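Sim house rules: what counts as a pass? (placement tasks)
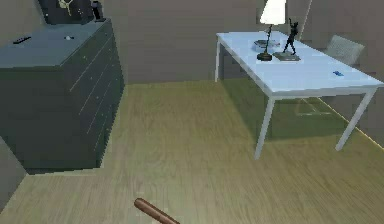

Posted by kettle_drift in Simulation & Benchmarks, Thursday 4:12 pm
11 replies, showing first page

Trying to write down some rules for our group before everybody's scores drift apart again. Room is the Bulthorpe one, dresser on the left, white table on the right. Tasks are the usual, take the remote off the dresser, put it on the table, that kind of thing.

What I have so far:

Object has to be at rest on the target surface for 3 seconds before it counts.
Episode ends at 200 steps, no extensions.
Knocking over anything that isn't the target = fail, even if the target lands fine.
Report all seeds. All of them.

Third one is where people are yelling at me. Thoughts?

---

mossy_bracket
Third one is too harsh imo. Look where that black statuette is, right by the lamp. You clip the base with a wrist and the whole run is a zero? Log it as a separate number. Success rate in one column, disturbance in another.

---

kettle_drift
Then everyone quotes column one and forgets column two. Seen it happen.

---

M. Ishida
Agree with kettle. In Marinho we had the split columns and the paper only ever showed the good one. If it breaks a lamp in a real house nobody is going to say well, the remote got there.

Would add a start pose rule though. Arm pointing at the dresser already at step one is a head start. Randomize heading or say it's fixed.

---

kettle_drift
good catch, heading goes in. Thinking full random, not just 90 degree turns

---

tannic
full random means some starts face a blank wall and a chunk of your 200 steps is just turning. fine if that's what you want to measure. is it??

---

mossy_bracket
^ this. Two tracks. Search and place, or place only. Mixing them is how Istlow ended up with numbers you can't compare to anything.

---

pelt_and_co
Small stuff matters more than any of this. There's a little white round thing on top of that dresser and a short blue thing on the table, I can't even tell what the blue one is. Pen cap? If it's in the object list it needs a name and if it isn't, does rolling it off count as knocking over? Write that down or you'll be arguing per episode.

---

kettle_drift
ugh. ok. Proposal: displacement over a set distance OR leaves the surface = disturbed. Applies to everything not bolted, listed or not. Lamp, statuette, blue whatever.

---

M. Ishida
What distance

---

kettle_drift
open to offers

---

tannic
has to scale with the object. a chair getting nudged back a bit is nothing. same nudge on the little round one and it's on the floor

---

mossy_bracket
Still think instant fail is wrong but I can live with it if the threshold is sane and the raw contact logs get published. That's my condition. No logs, no leaderboard entry.

---

kettle_drift
Deal on logs. Adding: contact logs required, heading random, two tracks. Threshold TBD, will run the old Cokville checkpoints at a couple of settings tonight and post what changes. If anyone has a policy that's good on the table but bad on the dresser send it over, I want one of thsoe in the mix too.

---

pelt_and_co
got one, it's terrible on the dresser. will DM the link after dinner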